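Nallero Community Computer Scheme: progress report to the Esia Fund
February
By Wojciech Walczak, scheme manager

This report covers the second half of the grant period. It follows the headings in your guidance, with spending in the separate sheet.

Homes reached

We set out to place 2,000 refurbished computers with households in Nallero and the villages to the north. By the end of January we had placed 1,678. A further 108 are allocated and waiting for delivery, which brings the total to 1,786. We expect to reach the target before the grant closes, provided the van is back on the road. It has been off for gearbox repairs and we have been paying for couriers in the meantime.

Referrals still come mostly from schools and the housing office. The library has started sending people to us as well – mainly older residents who need to fill in forms online. We have changed the referral form so that it asks about broadband first. Too many machines were going to homes with no connection, and the visits had to be made twice.

Lessons

Nearly 700 people have attended at least one basic skills lesson. The evening group at Ojo Hall is full and has a waiting list. The morning group is not, and we plan to move it to after the school run. Ksawery Górecki has rewritten the handouts in larger type and added a page on spotting scam emails, which tutors say gets the most questions.

Stock and parts

Donations of laptops fell in the autumn. Desktop towers are easier to get, but take up more room and need a screen and keyboard to go with them. Kokeo, our main office donor, has agreed to send screens with each batch from now on. Memory is the part we buy most often, and the price has gone up since our original budget. We ask to move the unspent room hire money to cover this. 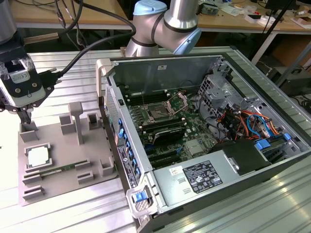 A desktop tower with its side panel off, with a processor and a memory stick in the tray next to it.

Next period

We will deliver the allocated machines, ring every household that has had a computer for six months, and settle the storage lease. The landlord wants a longer term than we can sign without knowing about next year's funding – an early word on this would help.

Last updated: February

Recent reports
Autumn progress report to the Esia Fund
Referral form: what has changed
Ojo Hall lesson timetable
Donating office equipment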